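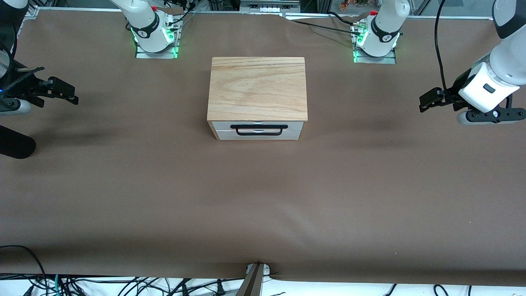
3. Small storage in student rooms: what we asked and what we found

3.1 Background

Skirkby House has rooms for first and second year students of our college in Druterdale. A room has a bed, a desk and one wardrobe. Many students bring more things than the wardrobe can hold, and a small chest of drawers is often the first furniture they buy. In this part of the report I look at how they choose it, how much they pay and what happens to it in July, when the rooms must be empty.

3.2 Method

We put a paper form under 100 doors and got 30 answers back. The form had eight questions and took five minutes to fill in. Jacobus Modise made the first version, and after a test with our own group we changed two questions which people understood in different ways. I also visited Shevchuk, the second-hand shop near the bus station, and spoke with the owner for half an hour.

3.3 Results

Price was the most common reason for a choice, and size came after it. Only four students wrote that they had measured the space before they bought something. One of them drew a plan of the room on the back of the form, with the radiator in it – this was very useful for us in chapter 4.

The students keep mostly papers, chargers, medicine and socks in their small drawers. Several complained about handles. A handle that stands out catches on clothes when the chest is next to the bed, but a drawer with no handle is difficult to open with one hand.

In July, 11 of the 30 students left their furniture behind. The owner of Shevchuk told me that he would take most of it, but the students come to him on the last day, when his store room is already full.

3.4 Limits of the survey

Thirty answers is a small number, and I think that students who like the subject answered more often. We also did not ask about the Zunora building, where the rooms are larger and the rent is different.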